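The glove basket, finally

Every winter I tell myself I'm going to deal with the gloves, and every winter I end up in the hallway at 7:40 in the morning wearing one brown leather one and one with snowflakes on it. So this year I took the day after Christmas, 12/26/24, made a very large coffee, and dumped the whole basket out.

If you've been reading a while you know the basket. It sits under the coat hooks and it eats things. I bought it from Skereck when we moved in, and it was supposed to hold hats, scarves and gloves in a civilized way. What it held by last week was gloves on top, scarves knotted around other scarves in the middle, and at the bottom a layer of receipts, a dog leash (we haven't had a dog in this house!) and a parking stub from April.

I did the sorting in the bedroom, mostly because the bed is the only flat surface in the apartment that I can clear in under a minute. Pink bedding is also surprisingly good for this job. Most of what we own for our hands is black, and on the hallway floor, which is dark, I'd been losing them as fast as I put them down. On the bed they just sit there being obvious.

My system, if you can call it that, was to lay out everything that could possibly be half of a pair, left hands on one side and right hands on the other, and then match. It went great with the colorful ones. It went terribly with the black ones. Do you know how many kinds of black glove there are? There's the stretchy kind from the drugstore, the fleecy kind, the kind with the grippy dots, the kind that claims to work on a phone and doesn't. And they all look identical until you get them side by side, and then one is an inch longer in the cuff and you have to start over.

Tülin came by in the middle of it to drop off a casserole dish and stayed for an hour, which I should have seen coming. She is a ruthless person to sort with. Her rule is that a single glove gets one winter to find its partner and then it's out. I kept saying things like "but this is the nice one" and she kept saying "nice for whom, a pirate?" I got rid of more than I would have alone. I also hid two under the pillow while she was getting more coffee. I regret nothing.

Then there was the question of where it all goes back. I didn't want everything in the basket again. I had a couple of those fabric shoe pockets from Solura, the kind that hang over a door, left over from a closet project I gave up on, and I hung one inside the hall closet. Gloves go in by pair, one pair to a pocket, thumbs tucked in. Scarves stay in the basket, rolled. Hats are on the shelf for now — I haven't decided about hats. The top pockets are mine, the middle ones are for guests who show up in January in a denim jacket, and the lowest row is for the gardening gloves, which I washed first and which still smell a little like the shed.

A few things I'd do differently. Check the coat pockets BEFORE you sort, and I mean all of them, including the coats you don't wear. I did mine after and had to open up the whole thing again. Don't wash leather with the rest of it just because you're in the mood to wash things. And clip the wet ones together with a clothespin before they go anywhere near the dryer, or you'll be back here next year with me.

I still have one stray I can't make up my mind about. Black, plain, perfectly good. It's been through every coat, every bag and the gap behind the radiator, and no partner. By Tülin's rule it has until spring.

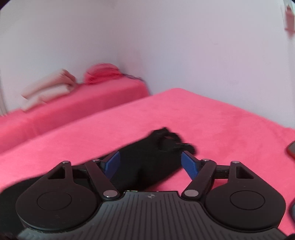

Kevser Başaran
Keep the stray! I wear a single one for scraping the windshield and hold my keys in the other hand, and it's been that way for years. Also try safety pins in place of clothespins, mine always popped off in the wash. Did you ever find out whose leash it was?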